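홈 | 기록 | 작업일지 | 장비 메모 | 목록으로

2024년 2월 24일

오전에는 수집을 하지 않고 어제 분량의 검수부터 했다. 천 접기 과제 35개 에피소드 중 16개를 보류로 돌렸다. 보류 사유는 대부분 시작 구간이다. 녹화는 켜졌는데 손이 아직 자세를 잡는 중이라 앞쪽에 의미 없는 이동이 길게 붙어 있다. 잘라내면 쓸 수 있는 것도 있지만, 자르는 기준을 정하지 않은 채 하나씩 손대면 나중에 분포가 어떻게 달라졌는지 추적이 안 된다. 일단 원본 그대로 두고 태그만 달았다.

Grelley 쪽 변환 스크립트는 여전히 손가락 간격 값을 정규화한 뒤에 저장한다. 원시값을 같이 남기도록 수정했다. 정규화 범위가 세션마다 조금씩 달라지면 같은 0.5라도 실제 벌어진 폭이 다르다. 학습할 때는 티가 안 나다가 재생해 보면 천을 못 집는 식으로 나타난다. 지난번에 이걸로 이틀을 썼다. 수정 후 세션 2개를 다시 변환해서 비교했고 타임스탬프 수는 일치했다. 나머지는 밤에 일괄로 돌린다.

점심 이후에는 과제 정의를 다시 썼다. 기존 문장은 "침대 위의 천을 집어서 정리한다"였는데 이대로는 종료 조건이 사람마다 다르다. 접힌 면이 위로 오면 끝인지, 지정한 자리에 놓여야 끝인지가 적혀 있지 않다. 새 문장은 이렇게 바꿨다. 접힌 천의 가까운 쪽 모서리를 집고, 한 번 들어 올려 반대편으로 넘기고, 손가락을 완전히 벌린 뒤 천에서 떨어지면 종료. 펴는 동작은 별도 과제로 분리한다. 접기와 펴기를 한 에피소드에 넣으면 중간 상태가 양쪽에 다 걸려서 라벨이 애매해진다.

실제 가정집 침실에서 수집하는 비중은 유지하기로 했다. 작업대에서 찍은 데이터만으로 돌린 Mendes 체크포인트는 단색 배경에서는 잘 되고, 무늬 있는 이불 위에서는 집는 위치가 무늬 경계로 끌려간다. 꽃무늬 시트 위에 검은 천을 놓는 조합은 대비가 커서 쉬운 편에 속한다. 어려운 쪽은 무늬 위에 무늬다. 다음 묶음에서는 대상 천의 색을 바꾸고 바닥은 그대로 둔다. 둘을 같이 바꾸면 어느 쪽 때문에 성능이 변했는지 알 수 없다.

매트리스 문제도 적어 둔다. 단단한 책상에서는 손가락 끝이 바닥에 닿으면 멈추는데, 침대에서는 그대로 눌려 들어간다. 그래서 시연자가 무의식적으로 더 깊이 누르고, 천 한 겹만 집으려다 밑의 시트까지 물고 올라온다. 보류한 것 중 일부가 이 경우다. 실패로 버릴지 고민했는데, 놓고 다시 집는 구간까지 들어 있는 것은 복구 동작 예시로 따로 묶었다. 복구가 없는 것은 제외. 묶음 이름은 임시로 Veto라고 붙였다. 나중에 바꿔야 한다.

창이 있는 방은 자동 노출도 변수다. 카메라가 창 쪽을 향하면 어두운 천의 주름이 뭉개지고, 손을 내리면 다시 밝아지면서 같은 천이 다른 색처럼 기록된다. 노출을 고정하고 찍어 봤더니 이번에는 창 쪽이 전부 날아갔다. 대상 쪽이 살아 있는 것이 우선이므로 고정값으로 간다. 커튼을 치는 방법은 쓰지 않는다. 배치할 환경에서 커튼이 늘 닫혀 있다는 보장이 없다.

저녁에 Zelteo 업로더가 또 멈췄다. 31번째 파일에서 체크섬 오류가 났고 재시도하니 통과했다. 원인 불명. 로그만 저장해 두었다. 디스크 여유가 줄고 있어서 원본 삭제는 업로드 확인 후로 미루고, 미리보기 파일부터 지웠다.

내일 할 일은 시작 구간 절단 기준 초안, 손가락 패드 마모 확인, 변환 결과 재검수. 패드는 표면이 닳으면 얇은 천에서 미끄러지기 시작하는데 영상만 보고는 구분이 잘 안 된다. 교체 날짜를 세션 메타데이터에 넣는 칸을 만들어야 한다. 지금은 종이에 적고 있고, 그 종이가 어디 있는지는 찾아봐야 한다. 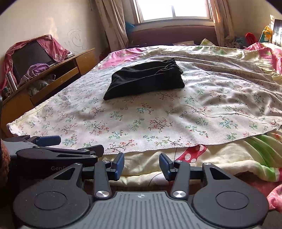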